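Automation in Everyday Work
Handout 6: Laundry, and why the socks come last
Module tutor: Yevdokiia Kravchuk

Read this before the seminar. Bring the worksheet from Handout 5, as we will use the same headings.

1. Where things stand

Washing and drying were handed over to machines long ago. Loading, sorting, pegging out, folding and putting away mostly were not. A washing machine works because everything happens inside a closed drum and the position of each item does not matter. Once the clothes come out, position is nearly the whole problem.

Socks are a useful case. They are small, soft and cheap, and no two lie the same way on a table. A person hanging a sock on a clip hanger finds the cuff by feel, opens the clip with one hand and feeds the cloth in with the other. Two arms with simple grippers have to do the same job with far less sense of touch.
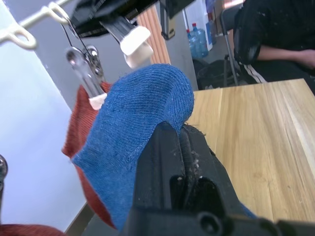 Knitted fabric stretches when it is pulled, so the place a gripper has hold of can shift in relation to the rest of the sock. A program that assumes a fixed shape will soon be wrong. Most current systems look again at every step and correct as they go, and this is slow.

2. The parts of the task

Write a line on each of these for the seminar. Say which you think is hardest for a machine and why.

a) Picking up one sock and leaving the others where they are.
b) Finding the cuff.
c) Opening a spring clip. The jaws are small, and the force has to go in the right direction or the whole hanger swings.
d) Getting the cloth between the jaws while the clip is held open, without catching a sock already hanging next to it.

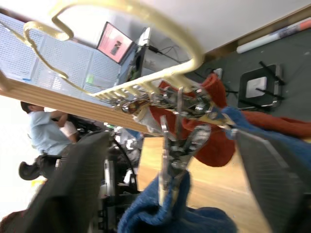
e) Letting go. Fabric can cling to a fingertip, and the sock may be dragged out of the clip as the arm moves off.

3. How to judge a claim

Last year's group compared two made-up proposals, from "Nadent" (hospital linen) and "Brotex" (home laundry). Keep those notes. The questions to ask are the same here.

How many attempts were made, and how many were counted? In our practice data set there are 1154 attempts, of which 191 were stopped by the operator. Leaving those out changes the result a good deal.

Was the arm working by itself or was a person steering it? Both are worth studying, but they answer different questions.

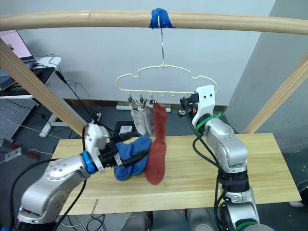

Time matters as well. If a person hangs a load in 30 minutes and a machine needs most of the day, the machine may still be of use to someone who cannot lift their arms. For a commercial laundry it would be no use at all.

4. Reading and seminar task

Read the Jolley chapter on soft materials and the first half of the Lockwood notes on grippers. In pairs, choose one chore from home or the shop floor and break it into steps as in section 2. Mark each step "now", "soon" or "not yet" and give your evidence. Each pair has 35 minutes to prepare. Hand in one sheet with both names on it.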